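Small parts storage, bins or drawers?

mhutchins
Aug 14, 2020
Sorting out the back wall at our place in Mollthorpe. I've got 500 quid to spend and too many screws, washers and connectors living in jam jars. Do I go for open bins on a rack or the cabinets with little drawers? The Brornar rack is in budget but I've not seen one in the flesh.

lindalva_s
We have both on one rack at work. Orange and red drawers on the upper rows, grey bins lower down. Small stuff goes in the drawers, anything you grab by the handful goes in the bins. The rack is at the back behind the bench.

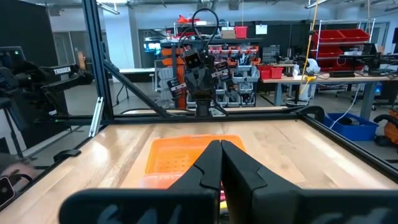 Parts rack at the back, butcher-block bench top in front

The orange tray on the bench is the other half of it. It has small holes in the base so the dust drops through. Take what you need to the bench in the tray, put the leftovers back at the end.

olaniyan_fan
Disagree about open bins. They fill with dust and someone always drops a washer in the wrong one. I went to drawers only, 2 Astow cabinets, and haven't looked back.

lindalva_s
Depends how dusty your place is. We don't cut wood in that room.

mhutchins
We do cut wood, so that's a point for drawers. What do you keep in the red bin on the top shelf?

lindalva_s
Odds and ends that haven't got a home yet. It gets emptied when it's full.

tinsnips818
That bin is how it starts. I had one, then I had 4. If it hasn't got a drawer, chuck it.

olaniyan_fan
Can't chuck everything. But I'd keep it at eye level, things on a top shelf get forgotten.

mhutchins
Fair enough. Thinking drawers for the small bits and a few bins with lids underneath. Does anyone know if the Brornar rack will take bins from another make?

tinsnips818
Mine does if they have the lip at the back. Measure the lip first. The Astow ones were a few mm too deep and I had to send them back.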